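Lougher toy library to move into former Bideck post office

2019-02-16

The Lougher toy library will leave its rooms above the fire station this spring and reopen in the former post office in Bideck, the town council has confirmed. The lease was approved at the February meeting and runs for three years, with an option to extend.

The new space is on the ground floor. Parents have complained for years about the stairs at the fire station, where strollers have to be left in the entrance hall and larger items such as play kitchens and ride-on cars are carried down by hand. The post office has a level entrance on Closance Street and a loading door at the back, next to the parking lot.

The library lends toys, puzzles and games to families in Lougher, Bideck and the smaller places along the river. It has 982 items in its catalog and 300 member families. Membership costs $3 a month, and that price will stay the same after the move. Families can borrow up to four items at a time and keep them for three weeks.

Work on the building is due to start next week. The old counter will be taken out, along with the partition that separated the sorting room from the public area. The floor will be replaced and a second restroom added, with a changing table. The council is paying for the floor and the restroom. The library is paying for shelves, lighting and paint out of money raised at last fall's street fair and a grant from Lesia, the regional family services office.

The fire station rooms will close at the end of April. Anything on loan at that time can be kept until the new location opens in May, and no late fees will be charged for those weeks. Members who would like to return items during the closure can leave them at the Bideck public library during its normal hours. Large items should be kept at home until the reopening.

Opening hours will be longer than they are now. The toy library is currently open two afternoons a week. In Bideck it will be open four afternoons and one morning, and the morning hours will be set aside for families with children under two. A play corner near the front windows will let children try things out before they are borrowed, something there has never been room for upstairs.

The collection is being sorted ahead of the move. Board games with missing pieces are being matched up where possible, and the ones that cannot be completed will be given away as spare parts. Puzzles are being put together one by one to check them, a job that started in the fall and has reached the 140th box. Building blocks, train track and toy animals will be checked and washed before they go on the new shelves. The library would like to hear from anyone who has spare wooden track or clean storage boxes with lids.
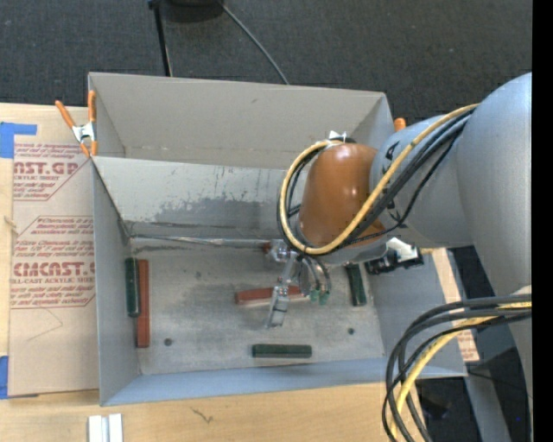
Green and red blocks in a gray bin.

There is also a change to the catalog. Paper cards will be dropped in favor of an online list, where members can see what is available and reserve it ahead of time. The list will go live on the day of the reopening. Members without internet access can still reserve by phone or at the desk, and a printed list will be kept at the counter.

Parking was the main concern raised at the council meeting. The lot behind the building has space for nine cars and is shared with the dentist and the hardware store. Two spaces will be marked for short stays of 20 minutes, and the council will look at the arrangement again in the fall. The bus from Lougher stops across the street – riders should use the crossing at the corner, as there is none in front of the building.

The rooms above the fire station will go back to the fire department, which plans to use them for training and storage.

New members can sign up at the fire station until the end of April or at the Bideck location after it opens. Proof of address is needed, and the first month is free for families who live in either town. The opening date will be posted on the town website and on the door of the post office.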